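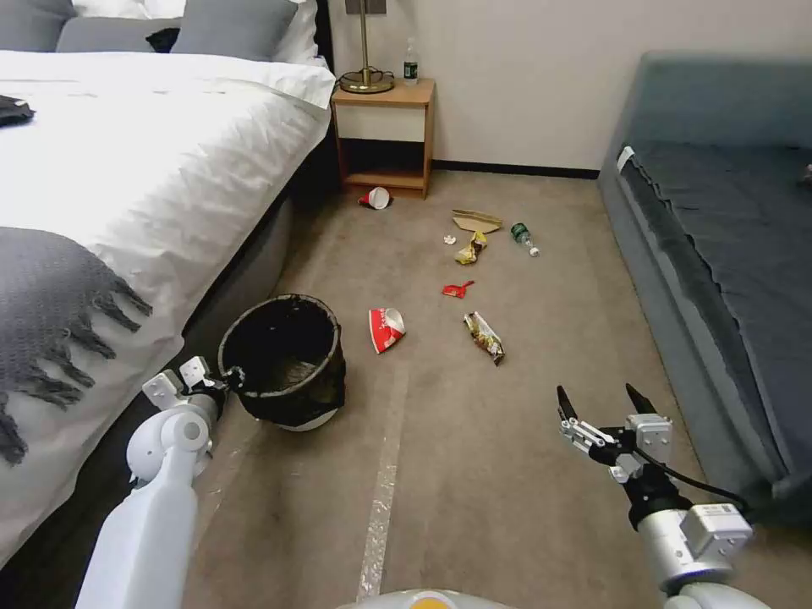 **What happens to the room attendants' shifts when the robot does the floor litter?**
Their hours stay the same. Litter comes off their list, and beds, bathrooms and checking lost property stay on it.

## Sesance room-tidy set

Episodes of a two-armed robot picking rubbish off guest room carpets into a wastebasket: cups, bottles, wrappers, cardboard, scraps of paper.

- Episodes: 1894
- Held out for testing: 783
- Site: Tristby guest rooms
- Maintainer: Dinesh Kurup

## Changes for staff

Attendants asked for two things before the trial and got both. The robot leaves anything on a bed or sofa alone, and an attendant still signs off each room. Bending was the main complaint in the December survey. The new one is waiting in the corridor when the robot is slow, and we have no fix for that yet.

## Known gaps

- Carpet only, no hard floors
- Glass is under-represented
- Six rooms, all with a similar layout

Loading scripts are in `tools/`. Report bad labels to Dinesh with the episode number.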